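The toy box problem

I have spent most of March thinking about boxes. Other people of my age take up cycling.

It started when Augustina Osei, who sits across from me and has opinions, pointed out that the corner by the sofa had become a place where things went to be forgotten. Scarves, soft toys from somebody's leaving do, packets of this and that. Her solution was storage. Mine was to stop looking at that side of the room, which had served me well for two years.

We went for storage. I wanted something you could kick without regretting it, so padded was the word I typed in, and I fell down a hole for most of an evening. There are people out there reviewing boxes with real feeling. One man had written 400 words on corners. I read them all and would do so again.

Light blue was Augustina's choice. I had argued for grey, on the grounds that the carpet is dark grey and I am a coward. She said the place already looked like the inside of a filing cabinet and that was the end of that.
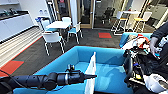 The divider was my contribution, and I am prouder of it than I should be. Without one, a big box is just a smaller floor. You drop a thing in, it slides to the far end, and by the following week it has six other things on top. With an upright panel down the middle you have a left and a right, and that forces you to make a decision. Left is for things that belong to someone. Right is for things that everyone denies owning.

Trevor Staniforth thinks two compartments are too few. He has a drawer at home with 60 little sections in it, and he once lost a battery in there for a year, so I am not taking advice from Trevor.

The bit I hadn't planned for is how much I like them empty. A clean blue floor, a bit of shadow in the corners, no scarves. I have been putting off filling the divided one for as long as I decently can. Augustina has noticed, and has left a bag of things by my chair.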